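Melnyk opens up its spring trial places

If you have been reading this newsletter for a while you'll remember that we spent most of last year wondering who would ever want a two-armed packing station small enough to go on a workbench. Well, now we know, because the first round of Melnyk trial places filled up before Jocelyn Yap had finished writing the sign-up page! The second round opens in March, with 20 places, and the job is still the one people ask us for most: soft, shiny, slippery packs that have to end up in a bin.
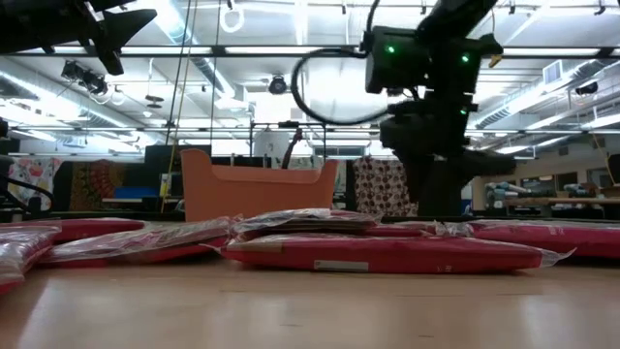

Red packs in clear wrap on the bench, with the arms overhead.

A trial runs for 4 weeks and includes the arms, the software and a visit from Ademir Andrade, who will happily stay until the last cable is tidy (and then for a cup of coffee, if there's one going). You bring your own packs and your own bins. 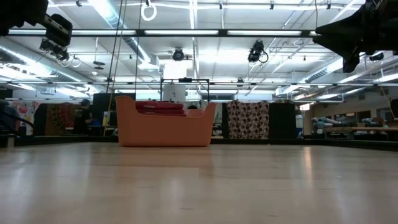 Do we need to know how to program?
Most trial customers start with the ready-made packing routine and change its settings from a menu, and Ademir goes through that with you on the first morning.

Crinkly wrap is still the hard part, and we'd sooner tell you so now than have you find out on your own bench. It slides, it folds over and it shines under the lights.

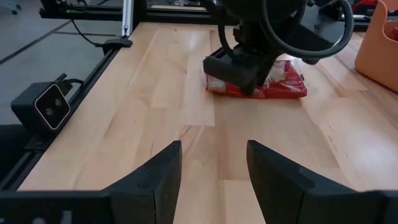 So please send us a few of your packs before you book, the more awkward the better, and Jocelyn will write back with a frank opinion on whether Melnyk suits them.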